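Department of Public Affairs
Political Communication: Notes for Lecture 8
Official Statements and What They Leave Out
Instructor: Nandini Fernandes
Revised September 17, 2023

These notes supplement the assigned reading and do not replace it. Students are expected to bring a copy to the discussion section.

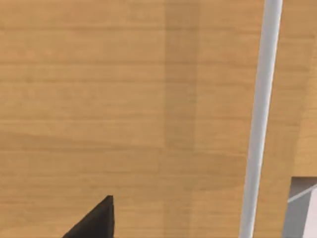
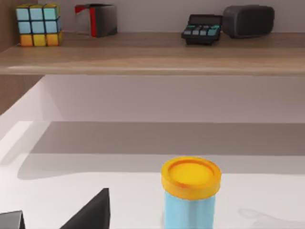
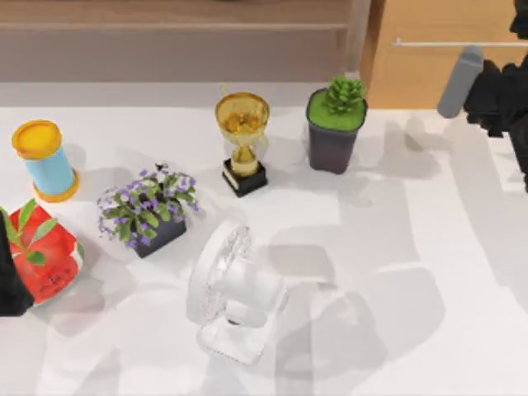

An official statement is a short text issued in the name of an office or an officeholder in response to a matter of public interest. It is usually written by staff, reviewed by counsel, and released at a time chosen by the office. Students often begin by asking whether a statement is true. The question is necessary, but most official statements are drafted so that each sentence can be defended on its own, and the analysis cannot stop there. The cube on the shelf in the second picture has two of its sides in view, and anything said about the remaining sides is inference. A statement is read under the same condition. The analyst should record first what the text asserts, then what it invites the reader to assume, and keep the two lists on separate pages.

1. Terms

Issuer. The office or person in whose name the statement appears. The issuer and the author are rarely the same.

Occasion. The event, report or question that made a statement necessary. Some statements name their occasion and others avoid doing so.

General principle. A sentence that few readers would dispute, such as "Public money must be spent with care." General principles carry little risk for the issuer.

Particular claim. A sentence that could be checked against records or testimony. Particular claims carry more risk and are often placed late in the text.

Omission. Matter that a reasonable reader would expect to find, given the occasion, and does not find. An omission should be identified only after the expectation has been stated and supported. It is not enough to say that the issuer "failed to mention" a subject.

2. Case: the Tevero transit statement

The city of Tevero awarded a bus maintenance contract to the Akgül firm in July. The Jarnenis, a local newspaper, reported that a deputy mayor had previously worked for the firm as a paid adviser. The mayor's office released a statement the following morning. The full text is in the course packet.

The statement is 177 words long. Of these, 126 are given to general principle: the importance of fair bidding, the value of reliable buses, and the mayor's respect for a free press. The particular claims occupy the rest. They are that the contract was open to all qualified bidders and that the deputy mayor "did not vote on the award." Both claims were later confirmed from the minutes.

Ratree Siriwan, in the second assigned article, argues that the phrase "did not vote" deserves close attention. Under the Tevero charter a deputy mayor has no vote on contracts of this size. The sentence therefore reports something that could not have happened otherwise. It is silent on whether the deputy mayor took part in drafting the bid requirements, the question the newspaper had raised.

Siriwan does not conclude that the deputy mayor acted improperly, and students should not do so in written work. The record in the packet does not settle the matter. Her conclusion concerns the statement: it answers a question that was easier than the one asked.

3. Commentary as a second text

Within a day the statement had been discussed on two radio programs and in several opinion columns. Most readers met it in this form. A commentator commonly quotes one sentence, grants that it is correct, and then asks why the issuer has not applied it closer to home. The charge of inconsistency is persuasive because it requires no new evidence. It also has a weakness. The commentator must show that the two cases are alike in the respects that matter, and in broadcast work this step is frequently skipped.

Compare the column by the Pranotau Citizens League (packet, final item), which sets out the similarities between the Akgül award and an earlier paving contract before drawing any comparison.

4. Preparation for section

Select one sentence of general principle from the Tevero statement and one particular claim. For each, write a short paragraph stating who could object to it and on what grounds. Bring the marked copy of the statement. Papers without the marked copy will be returned unread.

Reading for the next lecture: Siriwan, sections 2 and 3.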